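Newsroom > Press releases > Skaltard

Skaltard opens its hand-guided teaching workshop to small manufacturers and trade schools 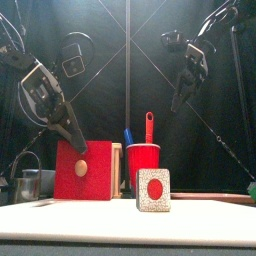
TRENDWOOD, January – Skaltard, the maker of teaching tools for two-armed robots, is very happy to say that the workshop it has been running for its own customers over the past year will now be open to any small manufacturer, repair shop or trade school that would like to come and learn how to show a robot a job by hand.

The program is called Presik, and it grew out of a simple wish. Many of the people who know a job best have never written a line of code and would rather not start now, and they have been telling us so for years (some of them quite loudly!). With Presik, a person sits down at a pair of small guide arms, takes hold of them, and does the task at a natural pace while the robot's own arms follow along. The movements and the camera views are saved together, and once there are enough good examples, they are used to train the robot to try the task without help.

"I came to this from a bakery, where you learn everything by standing next to somebody and watching their hands," said Imogen Crabtree, who leads the Presik program. "So it has always felt natural to me that a robot should learn that way too. What I love is the moment when a new person stops looking at the guide arms and just looks at the table – you can see their shoulders drop, and after that the recordings get so much better."

During the past year, 163 people have taken the workshop, and between them they have recorded lessons in picking up, handing over, stacking, opening and putting away all sorts of household and workshop things. Guests are warmly encouraged to bring objects from their own benches and kitchens, as a robot that has only practiced on tidy blocks tends to have a hard time with a handle or a lid.

Each workshop runs for two days. The first morning is spent on getting comfortable with the guide arms, with one arm at first and then both together, and the afternoon goes to short tasks that can be repeated many times. On the second day each group picks a task of its own and records 200 demonstrations of it, with the teaching staff on hand to help sort out which ones to keep. Slow but steady recordings are welcome, and so are a few in which the person fumbles and recovers, which can be very useful later on.

Jõgi, a family-run maker of kitchen fittings, sent two of its assembly staff to an early session and has since set up a guide station of its own.

"We had put this off for a long while, I admit, as it sounded like something for much bigger companies than ours," said Clive Hebden, production manager at Jõgi. "Then Lucía Peñalver from our packing line came back and had the rest of us trying it before lunch, and she has been teaching the others ever since."

The fee is $900 per group of up to four people, with lunch on both days. Trade schools may apply for one of 37 free places, and applications are read as they come in. Doors open at 8:30 a.m., and there is always coffee.

To ask about places, please get in touch with Hayley Bunting in the Skaltard press and visitor office.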